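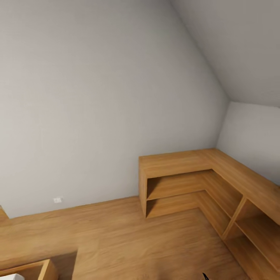 Submitting a short to a festival when it has already screened once

I finished a short film in June, 14 minutes long, and I want to send it to the Norimbridge short film festival. Their rules say entries must be a regional premiere. Most of it takes place in an attic room, with a sloped ceiling, plain light gray walls and wooden shelves in the corner, and we showed it one time at the Varkeo arts center for the cast and their families. No tickets were sold. There were 40 people there. Does that count as a public screening? The entry fee is not refundable so I would like to know before I pay.

Posted 02/01/2026 by loftcut

tallgrass_films
A cast and crew screening normally doesn't count, as long as it was by invitation and not advertised. Check whether the arts center put it on their website or in a printed program. If they did, some festivals will call it public even if it was free. I would email the programming office before paying and give them the plain facts: where, how many seats, who was invited. Keep the reply. I did this with my second short, Drorka, and the answer took 3 days.
Also look at the online rules. A private link with a password is fine nearly everywhere. An open upload often isn't, even if only 300 people watched it.

rk_sound
just submit it, they never check

pennyreel
I wouldn't follow the advice to just submit. A film I edited for Le Goff got pulled from a program after the schedule was printed, and the fee was gone too. Ask first. The entry form usually has a box for previous screenings, and you can write "private, cast and crew" there.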